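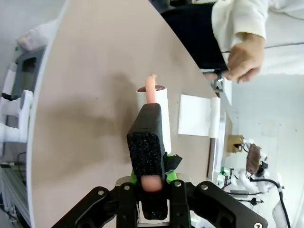
A pink piece in a white holder with a dark brown top.

About Zavside

Zavside is a textile testing and care-labeling laboratory. We measure how woven and knitted goods change in laundering, and we write the care instructions that go on the label. Clients are mostly mills, hotel suppliers and uniform makers.

The main laboratory is in Brerkitz. Conditioning, washing and tumble drying are done on the ground floor. Colorfastness and pilling are tested upstairs, where the north windows give steadier light for grading. 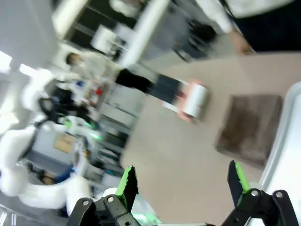
Text: Zavside Technical Office
Updated Sep 14, 2025

Standard shrinkage work runs to 50 wash cycles. Specimens are marked before the first cycle and measured flat after conditioning. Results are reported separately for length and width. Shorter programs are available for goods sold as hand wash only.

Samples should arrive unwashed, with the fiber content stated. Please send at least 2 meters of full-width fabric, or 12 finished pieces. Cut edges may be left raw. Samples are kept for 90 days after the report is issued, then recycled unless the client asks for their return.

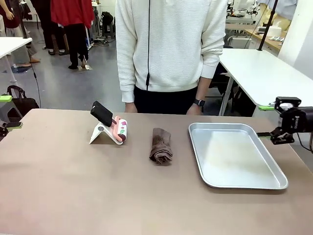
By the Cisten Sample Desk

Our second site, in Cisten, receives parcels and handles towels, bath mats and other pile fabrics. Absorbency and lint loss are tested there. The Czarnecka method, our in-house procedure for grading pile after drying, has been used at both sites since January.

Reports are issued as PDF files in English. Raw readings are supplied on request. Quotations are free and do not expire within the calendar year.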